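Grippers, week three: Serrano pads against the Hasham set

I spent most of January swapping pads on the hand-held unit and I now have enough notes to say something. The short version is that the Serrano pads are staying on.

Both sets bolt to the same jaw. The Hasham pads are harder and cost less, and on blocks and cups I couldn't separate the two. Thin round stock is another matter. Over 90 picks of single chopsticks, the Serrano pads got 71 on the first close. I stopped the Hasham run early after the rubber began lifting at one corner, so I won't quote a figure for it.

The controller is still the Trurnau board. I had the log rate at 800 Hz for the first few days, then dropped to 399 after the buffer kept filling – an odd number, but it's the highest the firmware would hold without losing samples. The jaw position trace looks the same either way.
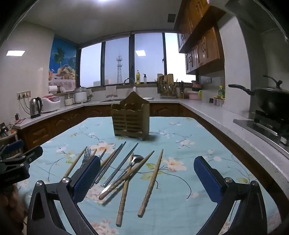 Metal chopsticks are harder than wooden ones. They roll when one finger touches first, and the grip tends to settle off centre. Carved ones catch on the pad texture, a help on the lift and a nuisance on release. Forks and spoons are easy by comparison if you come in across the handle.

Next I want to try a slower close over the last few millimetres and see if the rolling drops off. Flavura has a softer pad listed as well, but the colour I can get doesn't show up well against the jaw, and shipping to here costs more than the pads.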